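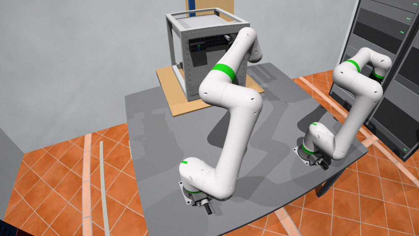 Keeping a municipal archive dry

The records office at Cleltton holds 1,388 linear feet of paper, most of it property maps and council minutes. The head archivist, who asked that the interview stay on technical matters, has managed the storage rooms for 16 years.

Her first subject was humidity. The building's original air handler was sized for offices and cycled off at night. "Paper takes up moisture slowly and gives it back slowly," she said. "A number on the wall at noon told us very little about the middle of a box." Loggers now sit inside selected boxes and record every 2 hours. Readings are downloaded on Monday and compared with the room sensors.

Asked what set point she uses, she declined to give one value. The target drifts by season, within limits, and the rate of change is what gets written up. "I would take a steady room that is slightly off over a perfect room that swings," she said.

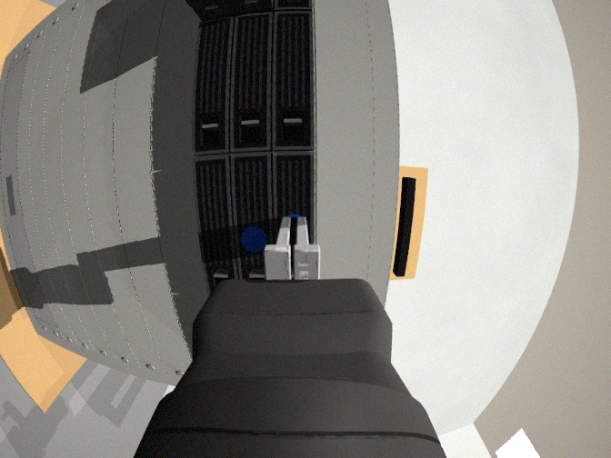
The second subject was boxes. The office bought from Besnard for years, then moved part of the collection to a heavier board made by Dirkeck. The new boxes hold their corners better when stacked, but they are deeper, and the old shelving had to be respaced. That work took most of August. Maps larger than 32 inches on the long side stay flat in folders. Smaller ones may be rolled around a core, with the printed side out.

She was less settled on labels. Pencil on the box itself has outlasted every adhesive the office has tried. "The glue dries, the label drops, and then you have a box with no name and a label with no box." Printed labels are still used on the shelf edges.

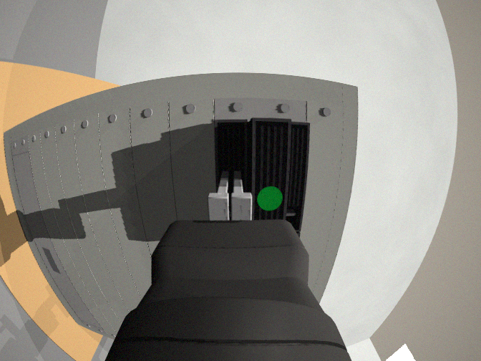
The catalog runs on Adeo, which stores a location code for each box and a history of moves. The code is checked by hand twice a year, one aisle at a time. Errors cluster in the lower shelves, where returned boxes tend to be put down in a hurry.

The next purchase is a second dehumidifier for the map room. The drain line is the open question, as the nearest floor drain is on the far side of a fire wall. A quote for the core drilling has been requested.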